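Spring Sorting Crew Wanted at the Vadlow Toy Library

We're looking for 5 people who like putting things back where they belong! The Vadlow Toy Library lends toys, games and puzzles to families all over the Drirnitz neighborhood, and this winter the donations came in faster than we could open them. We now have 261 boxes waiting on the shelves in the back, and we'd love to get through them before our April reopening.

You'd be working at a table with one box at a time. Some are neatly packed and labeled, and some are a wonderful jumble where building blocks share space with chargers and whatever else was in the closet that day. You take things out, wipe them down, check for cracks or missing parts, and sort them into trays by type. Power adapters and cords go in their own tray so we can match them up later (it's more satisfying than it sounds).

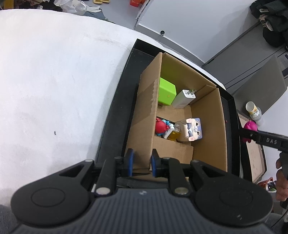 Garrido, for the Vadlow Toy Library

A cardboard box can hold a surprising mix, so a bit of patience helps -- and so does being curious about old toys. You don't need any experience. We'll show you how we sort and which things have to go to recycling.

Shifts are 2 hours long, on weekday afternoons, and we ask everyone to sign up for at least 2 a week. The work is paid hourly, with snacks and coffee on us. You should be 16 or older and comfortable standing or sitting at a table for a while.

To apply, stop by the front desk in the Sonard Building or leave a note in our mailbox by 16th February. Tell us which afternoons you're free and, if you like, the toy you'd be happiest to find!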